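Two arms, one small rack, plugging network cables on the floor at home. Quick notes so I can set it up agian in October.

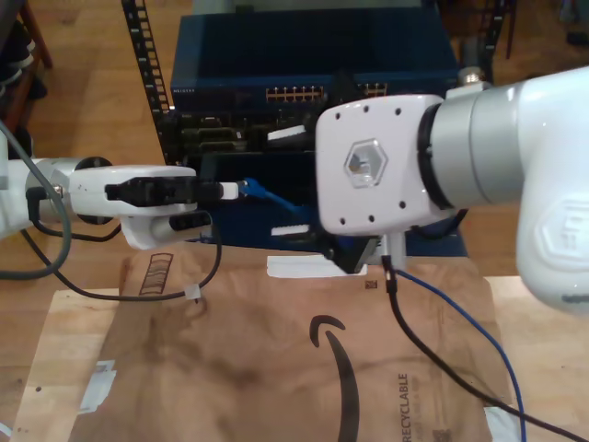

*Posted by Tillside, Saturday, July 6, 2019*

1. Rack goes down first. Leave room for both arms to swing.
2. Teach the left arm a spot 50 mm short of the port. Save it. Then creep in at 3 mm/s, straight line only.
3. Zip tie the gripper cable with slack in it. Too tight and it pulls on the wrist.
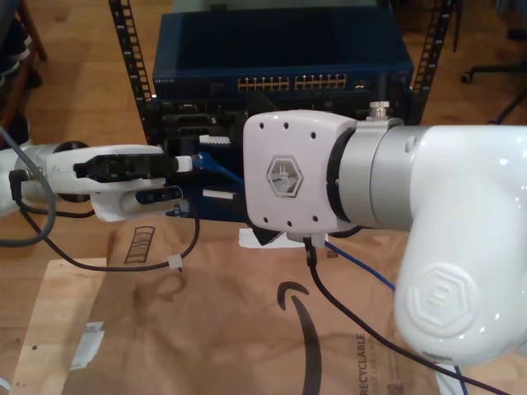
**Do I need two arms for this?**
One is enough for the plug itself; the second is for moving other cables out of the way.

4. Run the whole path with no plug. Then with one. I did 17 dry runs, overkill probly.
5. Check the base. Screws snug, connector seated, strap flat. Nothing loose near the joint. 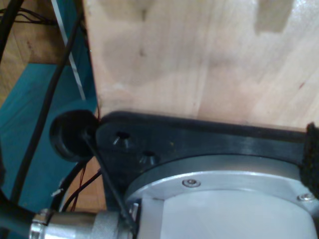
## If it misses the port

Re-teach the close spot, leave the far one alone. Still off? Slow down more. My script is called Flomen, settings are at the top of the file.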